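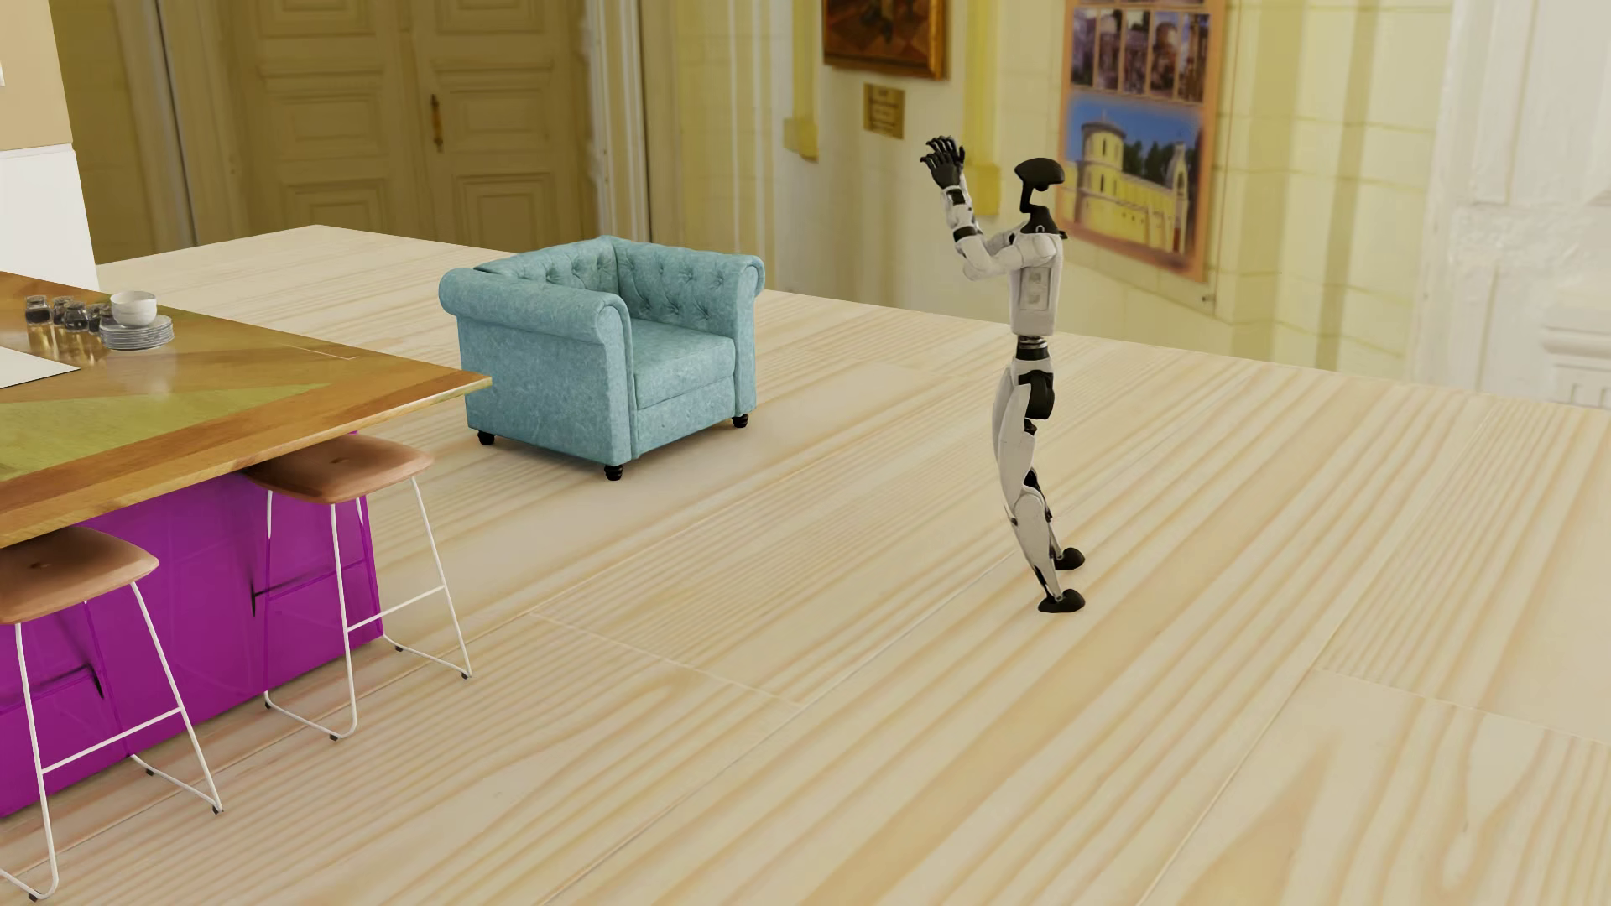

Pale pine in wide planks, wavy grain.

Drevedari Workshop, Drullavville
Finishing notebook, Friday, February
Subject: soap finish and hardening oil on softwood flooring

The purpose of this entry is to record the second stage of the comparison between the white soap finish and the Jarnemby oil. Both are under consideration for interior pine floors where the owner wishes to keep the light colour of new timber. The first stage dealt with sanding only and is written up separately.

The 8 test boards were cut from one delivery from Zou and left in the finishing room until their moisture readings had settled. All were sanded to the same final grit, vacuumed and wiped with a dry cloth. Knots were left untreated. Half of the boards were assigned to soap and the remainder to oil, and each was labelled in pencil on the underside.

The soap was mixed at the strength given on the packet and applied with a cotton mop head, two coats, with a full night between them. The first coat raised the grain noticeably. It was knocked back by hand with a fine pad before the second coat went on. Colour change was slight on all of the soaped boards, with a faint greying along the softer growth rings.

The oil was spread with a short-nap roller, left for 15 minutes and then buffed off with a white pad. One board was buffed late and has remained tacky near the end grain. It should be excluded from the wear readings but kept on the rack for reference. The oiled boards are warmer in tone than the soaped boards, and the difference is plain under the north windows. Under the shop lights it is much harder to judge — colour comparisons are therefore to be made in daylight only.

Wear was tested with the weighted felt block, 200 passes per board. The soaped surface dulled evenly and came back after one wash. The oiled surface kept its sheen but shows a visible track.
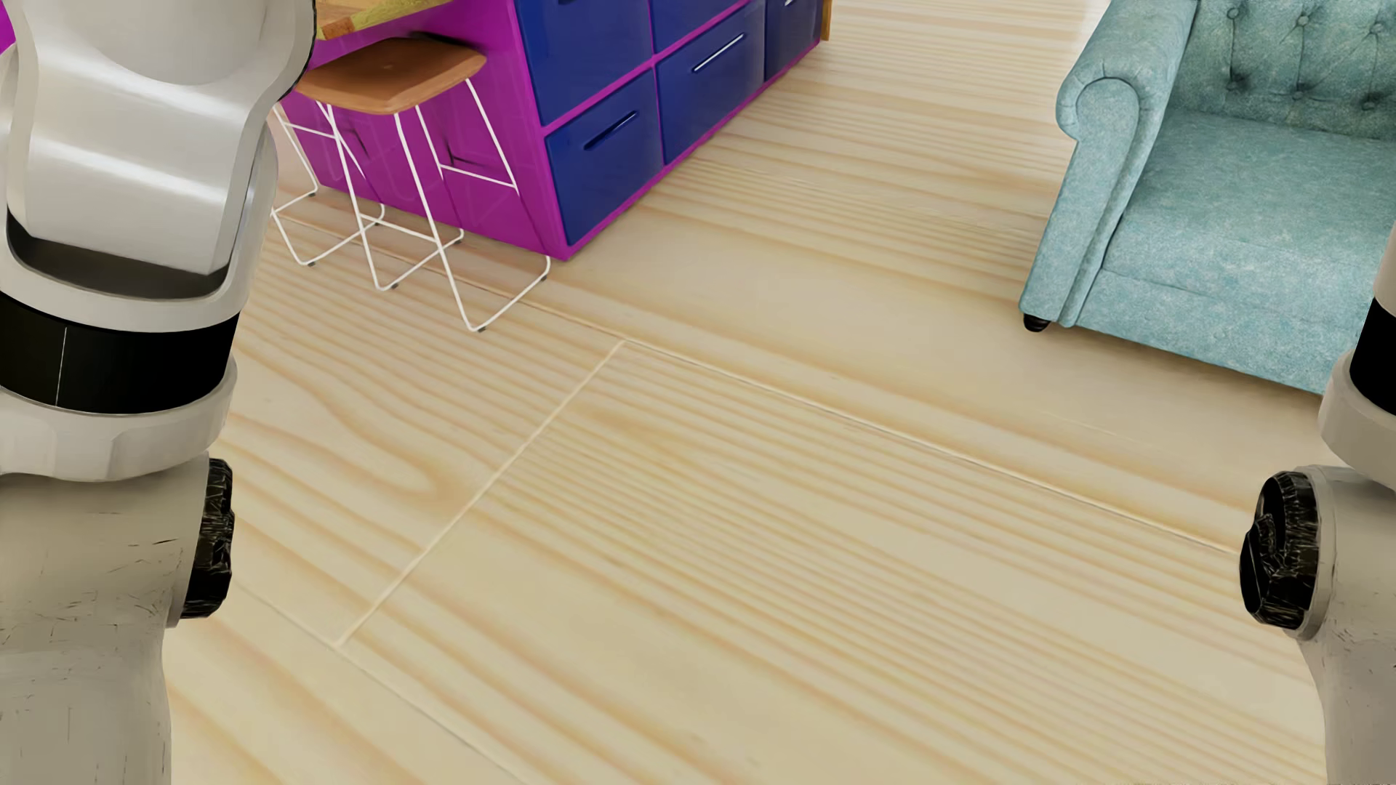
Lina Haddadin, on reading the draft, disagreed with the weight given to the track. In her view a homeowner will forgive a dull path by the door sooner than a weekly soap wash, and the oil should not be marked down until the boards have had their full cure.

The point is accepted and the wear test will be repeated on the oiled boards once the cure period on the tin has passed. Coffee and red wine spots are to be done at the same time.

Outstanding: order cotton mop heads; oily rags to the lidded metal bin before closing; relabel board 6, where the pencil has smudged.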